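Breakfast Room Project - Progress Report to the Bárány Fund
Period covered: to the end of October
Prepared by Ilona Kun, Cestum House

Summary

The breakfast room is now open every weekday morning from 7.30 to 9.15. We served 345 breakfasts in the period, against 128 in the one before. Spending is within the agreed budget and we are not asking for any change to the grant.

What has been done

The old serving hatch has been taken out and the opening made good. The worktop on the window side was moved along to give people room to queue without blocking the door. Alau delivered the second fridge in the first half of the month and it has been in use since.

We have also settled the menu. Porridge was offered at the start but most of it was left in the pan, so we stopped making it. Toast is what people ask for, with butter, jam or beans, and fruit when the shop has it to spare.

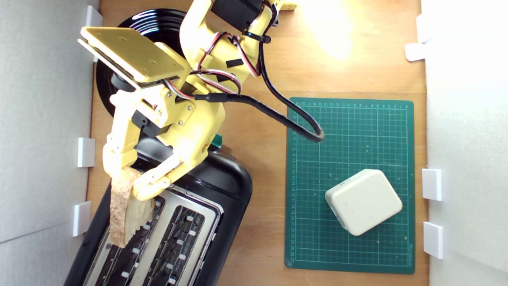

Bread comes from Usex on a standing order and we have had only one short delivery. Slices are toasted as people come in - making a batch beforehand saved a little time but it went cold and was often left on the plate. At the busiest point, just after eight, the wait for toast can reach seven minutes. We would like to bring this down before the winter.

Problems

The extractor fan was fitted late and the smoke alarm in the corridor went off twice in the first fortnight. The alarm has been changed for a heat detector, on the advice of the electrician, and there has been no repeat.

Washing-up is still slow. The sink is small for the number of plates and the draining rack fills up quickly. We have had a quote for a double sink, but the pipework would need moving and the price was over what is left in the equipment line. We will get another quote.

Next period

- Collect the second quote for the sink
- Put up the shelf for mugs and side plates
- Try an earlier start of 7.15 for one month
- Send the fund the receipts for the fridge and the worktop

The next report will follow at the end of January.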